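Leave the tabletop bare

A work table is judged too often by what can be stored on it. The useful measure is the area kept free. In the Tudstead workshop, where I have assembled and packed small fittings for five years, we logged 174 jobs before the September stocktake, and the slow ones shared one feature: the bench had to be cleared first.

Rezaul Ranasinghe argues that trays and dividers solve this. I disagree. A tray has a footprint, and once it is down it is rarely lifted. Shelving above the bench does the same work and costs no surface.

The material matters too. Pale timber with fine grain shows a dark screw or a crumb of swarf at once. Dark laminate, as fitted at Vondham, hides both. Timber marks more easily, and it needs oiling — a fair price for being able to see the work.

Grain has a second, minor use. Where the lines run nearly straight they give the eye a rough reference for squaring up a part. Where they open into loops they do not, and a steel rule should be used.

My rule is simple: up to 5 items on the surface during a job, none after it.
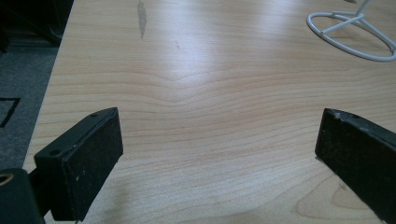 Pale wood tabletop, with straighter grain towards the top and a broad loop at lower right.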